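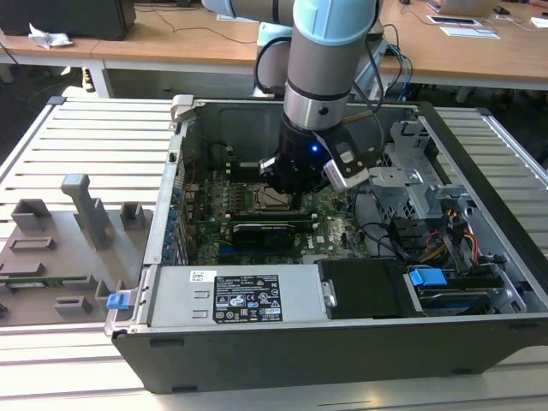 Myfanwy Parry wanted to know, after reading my last report, why we bother opening up every desktop when most of them switch on just fine. Fair question, and I'm glad it got asked, so let me start there and get to the money after.

A computer that switches on can still be a pretty miserable computer. The old office desktops we get from Druletti have sat under desks for years, and they come to us with dust packed into the coolers, cables tugged halfway out of their sockets and sometimes a drive that clicks like a turn signal. None of that shows when you hit the power button. It shows a month later, when a family in Cledodham has it set up on the kitchen table and it shuts itself off in the middle of homework! So every machine goes on its side, the panel comes off, and we go through the inside before it gets anywhere near a new owner.

The Dell towers have been the bulk of the work since January and I have become very fond of them. The blue plastic is the reason. Blue tabs down the row of expansion slots, a blue tab over by the drive, a blue latch down at the power supply end (I didn't even notice that one at first). Once people get it into their heads to look for blue before they reach for a screwdriver, the whole job gets calmer. We still take it slowly around the processor socket, where there's a metal frame and not much forgiveness, and I'd like whoever is learning to spend a good long time on that part of the board before moving on to anything else.

So, where are we. Nine desktops are finished, tested and out the door. Three more are waiting on parts: they need drives, and I'm holding off on ordering until I see what turns up in the next Druletti load, which could save us the whole cost. Two are beyond help. One has a cracked board and the other I simply could not get to start, and I gave it far more of my Tuesday than it deserved. Both have been stripped for memory, cables and brackets, and the leftover metal goes back to Druletti.

The thing I got wrong was the cables. My plan had us cleaning first and sorting out the wiring last, and that was backwards. There is a fat bunch of black cable lying right across the board in those Dells, plus the colored power wires over by the drives, and if you try to clean around all that you end up pulling on something. Now we look at the wiring first, write down what goes where, and move what needs moving. It adds time at the beginning and saves a lot of muttering at the end. I've rewritten the bench sheet to match and can send you a copy.

Graphics cards are a nice surprise. Some of the towers come with one and I had figured we'd pull them all for spares, but Valente (they're taking machines for their drawing and video classes) would much rather have them left in. Fine by me, less work! I'm now setting those towers aside for them and sending the plainer ones to families.

On spending, we're under on tools and over on storage. The shelving was the right call but it cost more than I put in the plan, and I'd like to move some of the tool money across to cover it if Merix is okay with that. The total stays the same. I'd also like to keep a little back for thermal paste and cleaning supplies, which we go through faster than I guessed.

Still to do before the next report: the drives, a proper label on each finished machine saying what was checked, and a one-page guide to go home in the box. The guide is half written and much too long at the moment (my fault, I got carried away on the subject of air vents). I'm also behind on follow-up calls to the people who already have their computers. I've gotten through three of those so far, and all anybody asked me about was printers, so I suppose the guide needs a bit about printers too.

If the shelving change needs a form, send it over and I'll get it back to you the same day.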